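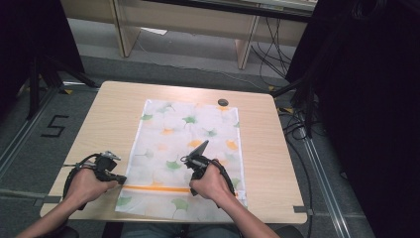 Chapter 6
Learning to Fold from Hand-Held Demonstrations

Cloth is a poor fit for most of the methods covered so far. A rigid block has a position and an orientation, and once a robot knows both it can plan a grasp. A sheet of fabric has no such short description. It bends wherever it is touched, it hides parts of itself, and two sheets of the same size can behave differently on the same table.

One way forward is to let people do the task and record how they do it. In the opening photograph, a seated person holds a gripper in each hand over a sheet of printed fabric. The grippers are close to the near end of the cloth, level with the thin orange stripe. The person's fingers never need to pinch the fabric, so the motion being recorded is one that a robot with similar jaws could repeat.

This chapter follows the Slanina study, which used the method to train a two-armed robot to fold flat cloth. The group collected 401 demonstrations from 10 people. Each person worked seated, with the cloth laid out lengthwise, and made the first fold from the near edge. Sessions lasted 16 minutes, after which the operator rested and the sheet was changed.

6.1 What is recorded

A demonstration in the study has two parts: the path of each gripper through space, and the opening of its jaws over time. Both are stored against a shared clock. Timing matters more here than in single-arm work. If one hand lifts early, the near edge twists and the fold comes out crooked, even when both paths are correct.

Patterned fabric was used for part of the set. Prints with scattered shapes make it harder for a model to find the edge of the cloth by color alone, and the group wanted to know how much this would cost. Results for plain and printed sheets are compared in Section 6.4.

Before you begin

You should be comfortable with coordinate frames (Chapter 2) and with behavior cloning (Chapter 5). Readers who skipped the section on time alignment should go back to it now, as the first exercise depends on it.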